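Vesov Tabletop Pair -- Kitchen Sorting Kit

Hi, I'm Brock Doucette, and I write most of the product pages for Hestside. The question I get more than any other is "can it put my dishes away yet?" Short answer: some of them, slowly!

The Vesov pair is two arms with two-finger black grippers, sold with the Nodirus control software. We've been running it on utensil sorting since April, because a drawer full of mixed utensils is a chore everybody has and everybody puts off. Spatulas are my favorite test (wide floppy head, skinny handle, never lands the same way twice).

Clear handles are harder than you'd think -- the cameras see whatever is behind them. I like to leave a few in the mix anyway, along with a metal spoon or two.

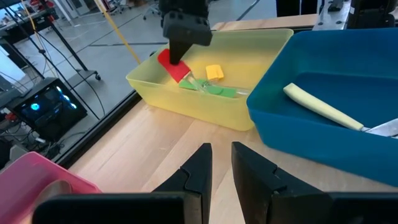
What it can do today

Pick up one utensil at a time and drop it in the bin you've assigned. In our last run of 261 picks it took 40 seconds for a typical one, so you will beat it by hand, easily. Stacked plates, wet glasses and sharp knives are still a no from me.

What you get

Two arms, two grippers, wrist cameras, the Nodirus license and a mounting rail. Bins and table aren't included (any open bin with sloped sides works fine). Fingers are rated for 1,000 hours, and the Rostami soft tips are sold separately.

Lead time and demos

Ask for me by name if you'd like a demo, and bring your own spatula!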